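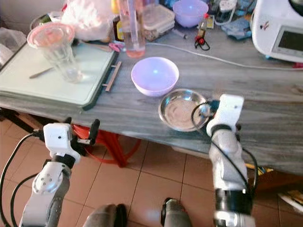
Cutting board and glass on the marble table.

Water hardness in Drenthorpe, part two

The January readings are in, so I can finish the comparison I started before Christmas. Drenthorpe gets its supply from two sources. The lower streets are fed from the Worcombe borehole, which passes through chalk and comes out hard. Everything above the church is fed from Wulholm reservoir, which is surface water and a good deal softer. The changeover valve is on the main at Troncoso Lane.

I use drop-count test kits, with a 100 ml sample from the cold kitchen tap after a two-minute run. Hardness on the Worcombe side did not move all month. On the Wulholm side it rose sharply in the third week and then fell back, which suggests that the valve was opened for mains work.

My meter read 1016 litres on the day I descaled the kettle and 2335 when scale next showed on the element. I will repeat this with filtered water.

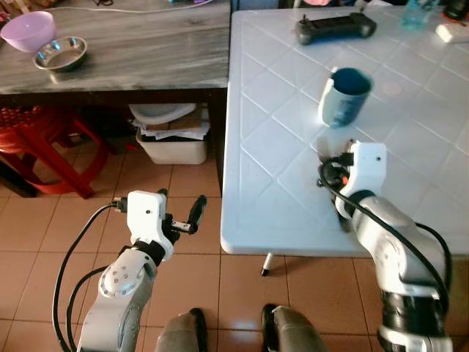 A reader on the Wulholm side wrote that her kettle furred up in that same week, having been clean since the summer, and asked whether the dishwasher salt setting should be changed. I would leave it alone for a short spell like this one.

Next readings go up when the new reagent arrives.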